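Glass coffee tables

A glass top shows every ring and fingerprint, so keep a plate on it for fruit. Set a whole pineapple down gently, as the skin is rough. Pick it up to move it and don't slide it.
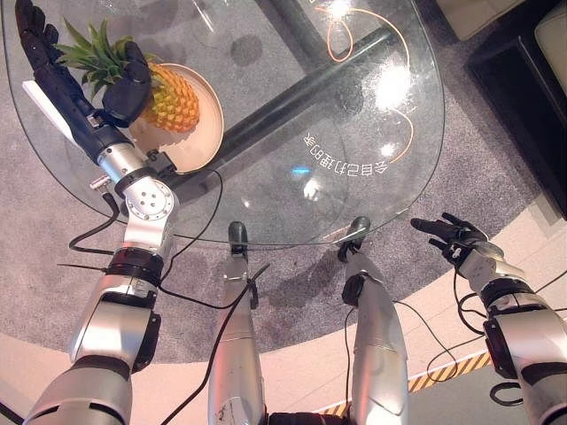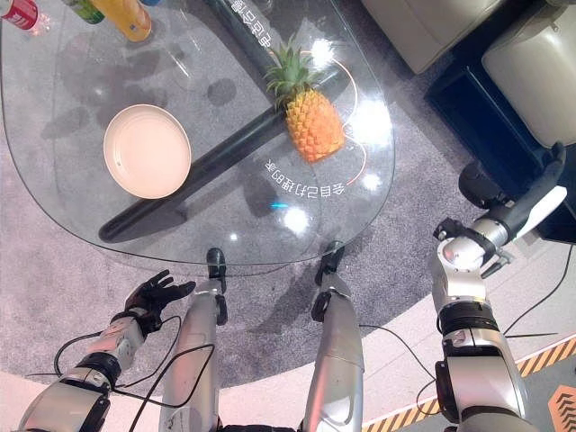

Pineapple, plate and glass tabletop

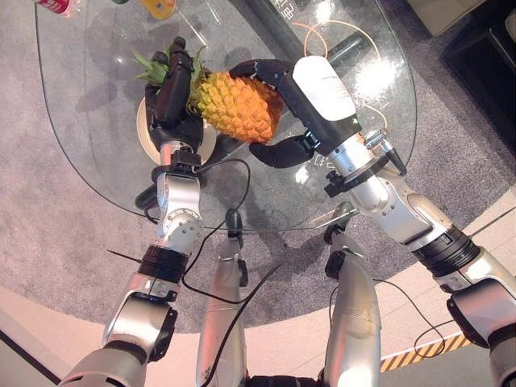
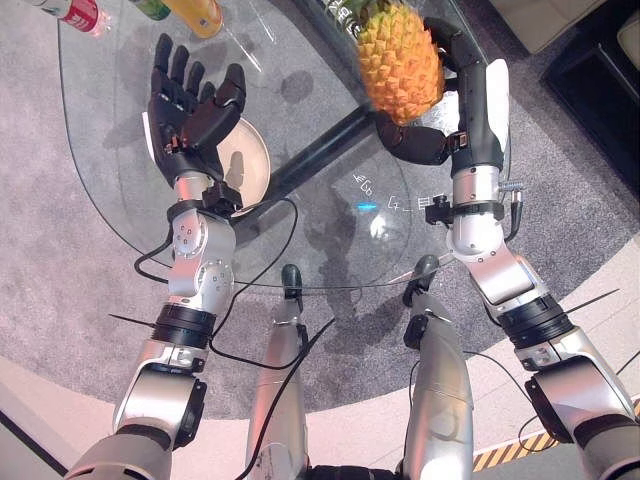 Wipe the glass with a damp cloth, then dry it with a clean one. Do the rim last.

How long can a whole pineapple stay out on the table?
Eat it within 2 days if it already smells sweet. A firm one with little smell can stay out for 4.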